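Chapter 2
Public Ceremonies and Local Government

Most towns mark their founding with a ceremony. In Pidholm it falls in February, and the mayor, Kiri Kereama, reads the charter aloud.

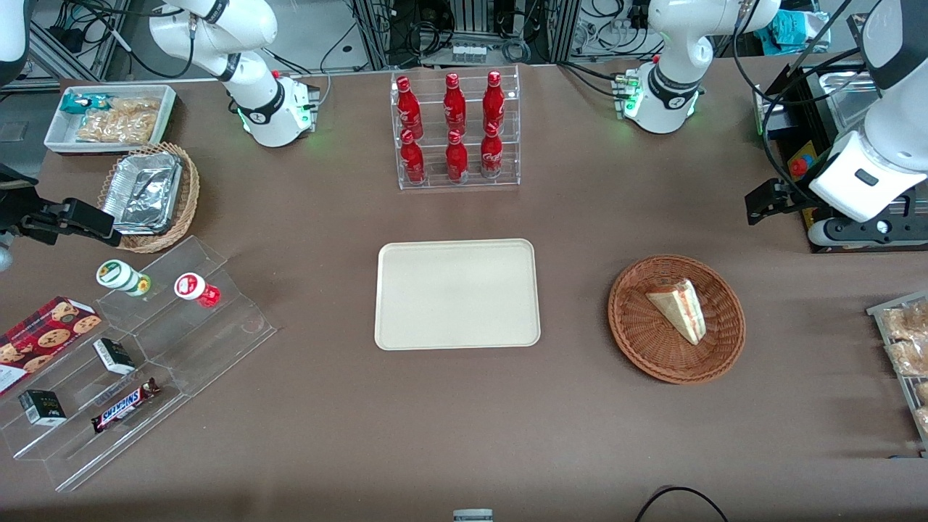

Figure 2.1 Two white robot arms at a table with a brown cloth.

The council pays for the day - the parade, the stage and the street closures. Last year 334 people marched, nearly double the number in Goster.

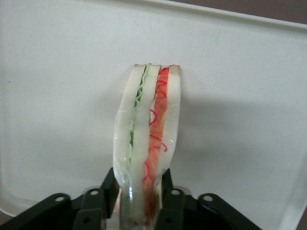

2.1 Who Plans the Day?

Planning begins in the clerk's office, which issues the parade permits.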